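How to Clean Up and Put Away a Wired Headset Without Making It Worse

Filed under: Desk Things, Stollside Home Notes

Over-ear headsets are built to be worn for hours by people who are thinking about something else. This explains the cushions. It also explains the cable, which in most households has been rolled over by a chair, slammed in a drawer and tied in a knot no sailor would admit to. Mine gets the treatment below every March, and again whenever I can no longer pretend.

Set aside 25 minutes. It can be done in less if you skip the drying, but then you will be wearing damp cushions on a call, and you deserve what you get.

What you need

Two soft cloths, one of them barely damp
A drop of plain dish soap
A dry toothbrush you have no plans for
Cotton swabs
A strip of hook-and-loop tape for the cable
A clear table, preferably a pale one. Black crumbs off an old cushion show up on white and vanish on walnut.

Step 1. Unplug it

From everything. If there is a little volume box halfway down the cord, leave it attached but keep it away from the damp cloth.

Step 2. Undo the cable first

It's tempting to go straight for the ear cups. Resist. A cable that is wrapped around the headband will drag across whatever you have just wiped. Find the plug end and work back toward the headset, feeding the plug through each loop. Pulling on both ends at once only makes the knot smaller and more confident.

Step 3. Look it over

Put the headset down on the table and check the places that go first: the seam around each cushion, the adjusters where the band meets the cups, and the spot where the cable enters. Then pick it up by the band and do it again from the other side. A headset hides its worst flaws on whichever side is facing the table.

If a cushion seam has gone ragged, be gentle with it from here on. Scrubbing turns a rough edge into a hole.

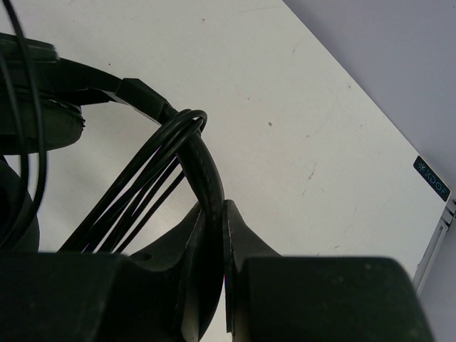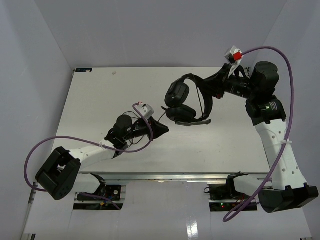

Shih-chieh Chung wrote in to object to the order of things: "I do the cushions before the cable, always. If they're past saving I order new ones and don't bother with the rest until they arrive. Also, please tell people to take a photo of how the old cushions sit. I put mine on backward and spent a whole Thursday thinking I'd gone deaf in one ear."

Fair enough, and the photo is a good idea. I still say cable first.

Step 4. Brush, then wipe

Dry toothbrush along the seams and into the adjusters. Extend the band all the way on both sides before you do this, and note the setting if you're particular about it. Next, the damp cloth with its one drop of soap, over the cushions and the inside of the band. Hold each cup so the speaker side faces down while you wipe. Follow with the dry cloth.

If yours has a microphone boom, swing it out and run a swab along it. Skip the tip if it has foam on it; foam pulls off by itself and can be rinsed in the sink and left on a towel.

Step 5. Coil the cable

Make loops a bit bigger than your palm and let the cord turn the way it wants to. Old cords have opinions. Fasten the coil with the tape, loosely, and leave a few inches slack near the cup. Do not wrap it around the headband. I know it looks tidy. It bends the cord hard in the same place every time, and that place is where it will quit.

Step 6. Store it somewhere it won't be sat on

A hook under the desk is the cheap answer. I used a Lorerlow hanger for years until the adhesive gave up at two in the morning, loudly. A shallow drawer also works, provided the headset lies flat with the coil beside it, and provided the drawer does not also contain the stapler.

Leave the cushions uncovered until they're fully dry. After that, a cloth bag keeps the dust off. I have one, and I use it when company is coming.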